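Soft fingers, stubborn fleece

Cloth is where good grippers go to be humbled, and Rostyslav Melnychuk loves it. His bench at Zhuravel has a flowered tablecloth, a blue cloth and two arms that have to share it. In June he began comparing finger sets, starting with the chunky yellow ones, full of square recesses.

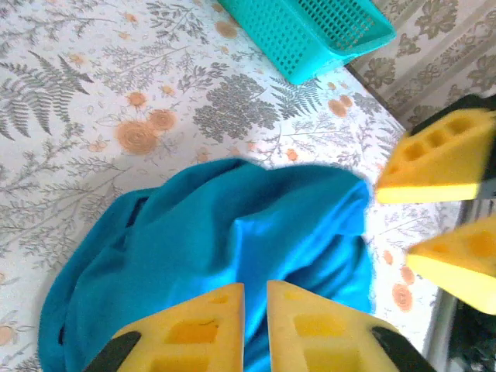 What the wrist camera sees

Up close, the blue cloth fills two-thirds of the view and the table edge is pushed to the lower left. Melnychuk is delighted by that — it forces the controller to work from creases and shadows.
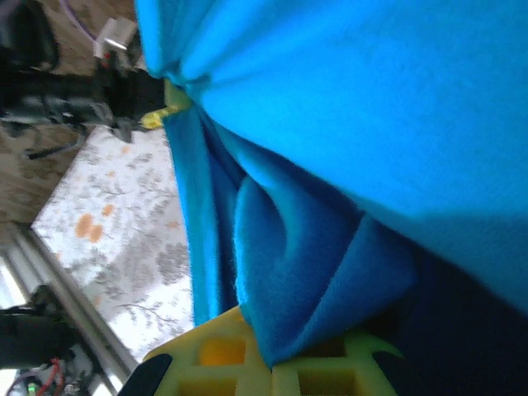

Carnora Magazine | Robotics Desk

He plans 50 grasps per finger set, first on the Vurton controller, then on the Clevia. "I want to see the fingertip and the fabric together," he says. "Then I know why a grip slipped!" Stiffer fingers are next, and he can hardly wait to try them.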